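Plirkel Tray Challenge

The Plirkel Tray Challenge is a student project in robotic manipulation, run as a taught module at the Camby School of Engineering. Teams programme a pair of robot arms to pick snacks and drinks from a crowded table and set them out on a serving tray. The name comes from Plirkel, the software package written by an earlier group of students to pass commands to both arms from a single script.

Background

The module grew out of a one-arm sorting exercise that used wooden blocks. Blocks were dropped in favour of packaged food, as students had learned to tune their programs to a single shape and weight. The two-arm version has 52 places each year and is open to students who have passed the introductory control course. Assessment is by a live trial in May and a written report.

Task and equipment

Each team is given an order in the form of a short list and must move the listed items to the tray. Goods are laid out in trays, baskets and clear stepped racks, so that the arms have to reach to different heights and approach at different angles. Bottles are held in a rack at a slant, while bars and boxes may be upright or lying flat. Soft items such as sandwiches are placed in open baskets.
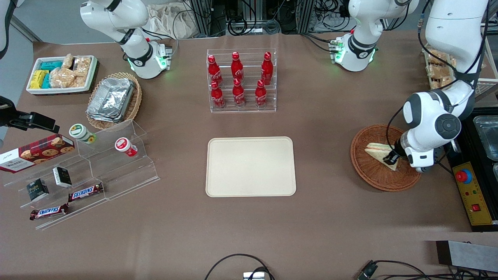 Grip force is set separately for each class of item. A value suited to a bottle will crush bread, and one suited to bread will let a bottle slip – most early failures in the trials are of the second kind. Teams may divide the table between the arms or allow both to work across the middle. The second method is quicker but needs a collision check before every move, and a stop caused by contact between the arms ends the attempt.

Scoring

A trial lasts 900 seconds and carries a maximum of 100 marks. Marks are given for each correct item on the tray and taken away for dropped, damaged or wrongly chosen goods. Use of the emergency stop by a supervisor carries no penalty, though the clock is not paused. Each team has two attempts and the better one counts.

Related projects

The Sugiyama Shelf Test uses the same marking scheme with a single arm and upright shelving. Zelby, a set of practice layouts compiled by former students, is used by teams preparing for either event.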